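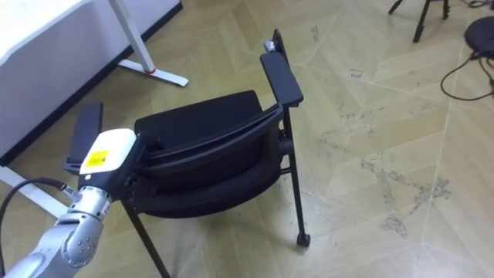
Piątek Kitchen School opens its Koltuna dumpling collection to home cooks

4 min read

Search recipes, classes, ingredients

CLILTLEY, April – Piątek Kitchen School is delighted to announce the release of Koltuna, a free collection of 70 filled dumpling recipes written for ordinary home kitchens. The recipes came from home cooks in and near Cliltley, who answered the school's call over the winter by sending in 1180 of them, many handwritten and a good number with butter on the page.

Every recipe in Koltuna has been cooked at the school at least twice, once by a teacher and once by a student who had never made it before. If the student got stuck, the wording was changed. Several of the older recipes gave flour by the teacup or simply said "enough," and those now carry weights in both grams and ounces, with the sender's own words kept underneath because they were too good to throw out.

The collection starts with one plain dough of flour, hot water, salt and a spoonful of oil. It rests for 20 minutes under a bowl and works for more than half the recipes in the book. After that come egg doughs, a sour cream dough that is lovely and soft (and a bit sticky, so keep the flour close), and a buckwheat dough that took the test kitchen most of February to get right. Fillings run from potato and farmer cheese to lamb with onion, mushroom and cabbage, lentil, sour cherry, and a very good smoked fish one that people at the school kept eating straight from the bowl.

Flunier, the flour mill on the river road, supplied the flour for testing. The recipes don't call for Flunier flour by name and will work with any all-purpose flour from the grocery store. Notes are included for cooks whose flour seems to drink more water than it should. 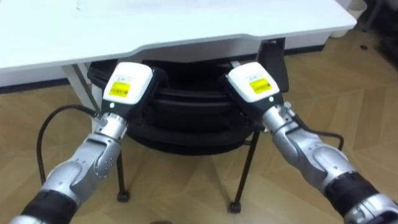 Jirayu Inthanon sent in a pork and chive recipe and then came along to watch it being tested, which led to a long and cheerful argument over how thin to roll the wrappers. "I said thinner, they said thicker, and we cooked both," Inthanon said. "Mine split if you boiled them hard. Theirs were fine but chewy at the seam. So we turned the heat down and kept mine! I've made that filling for years and never thought to blame the pot." The gentle simmer is now in the recipe, along with a pan-fried version for anyone who likes a crisp bottom.

There is a full chapter on freezing, which was the thing cooks asked about most. Dumplings go onto a floured tray with space between them, into the freezer until hard, and only then into a bag. They are cooked from frozen, a few at a time. The chapter also covers which fillings don't freeze well – raw cucumber, mainly, and anything with a lot of fresh tomato. 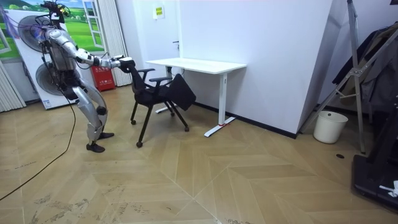 To go with the release, Piątek will hold 2 free kneading and folding evenings at its Cliltley kitchen, both starting at 6:30 p.m. Beginners are very welcome, and so are people who have been making dumplings for decades and want to show off their crimping. The first hour is all dough. Teachers will spend some of it on how to stand, which sounds fussy until you have kneaded a big batch with straight legs and a sore back. The silver-and-white robot reaching for the chair has it about right: leaning forward, knees bent, one leg slightly ahead of the other. Do the same at the counter, push with the heels of your hands, and let your weight do a good share of the work. The second hour is filling, folding and eating.

Aprons, rolling pins and flour are provided. Please bring a lidded container to take your dumplings home in, and tell the school about any allergies when you book. Children can come with an adult and will have their own table, with a lower counter and a slightly sweeter dough.

Koltuna can be read on the Piątek website or picked up in print from the school's front desk during class hours. Recipes can still be sent in, and the school would especially like to hear from anyone with a good poppy seed filling, as the test kitchen has tried four and isn't happy with any of them yet.

Get our newsletter! New recipes and class dates in your inbox. Enter your email address. Subscribe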